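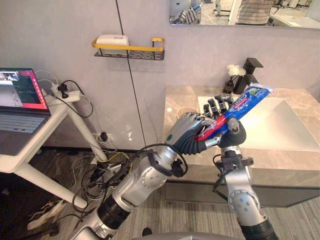
Wastora Washstand Set

Summary
Wastora is a list of everyday things kept on and near a bathroom sink, with short notes on where each one is put back after use. It covers 13 kinds of object in 4 groups. This is release 3. The notes are written in plain English and are meant to be read by people as well as loaded from the table.

Object groups
Tubes and bottles: toothpaste, hand cream, shampoo, liquid soap
Hard goods: cup, soap dish, comb, toothbrush
Cloth: hand towel, bath towel, washcloth
Fixed or decorative: vase with artificial flowers, wall shelf

The sink counter is marble in beige and gray with a white basin and a black faucet. Bar soap has its place on the wall shelf, in a dish. The cup stays on the counter. Toothpaste may be stored lying down or standing, and the notes say which.

Contents
items.csv, one row per object, with group, main color and usual place
notes.txt, more than 200 put-away notes, one per line
places.txt, the names used for each spot on the counter, shelf and floor
CHANGES, differences between releases

Floor items
Things dropped or set down off the counter get the place name "floor". The type of flooring goes in a separate column, so carpet and tile are not mixed up. Cables on the floor are not items and have no row.

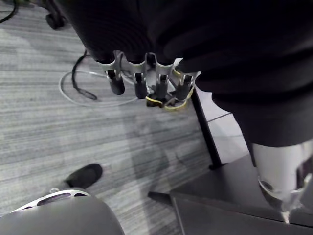 One user of release 2 wrote that "floor" was too broad, and asked whether a towel that had slipped off the counter should be listed the same way as a towel left there on purpose. Release 3 keeps one place name for both. The note can say more if the writer knew more.

Containers
Open trays and boxes are listed as places, never as items. A thing in a tray gets the place name "tray" even if the tray itself is on the counter. Lids are not recorded.
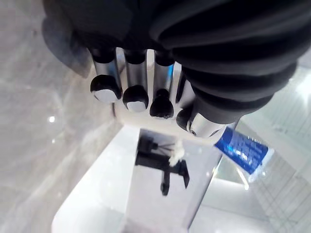
Color is given for the container only when it is needed to tell two of them apart. Position inside a container is left blank.

Known gaps
Printed text on packaging was not copied out. Sizes are missing for most of the tubes. The cloth group does not separate towels from small mats, and the Sulletti place names from release 1 still appear in a few notes.

Maintained by the Naqvi project
Last updated 2018-06-19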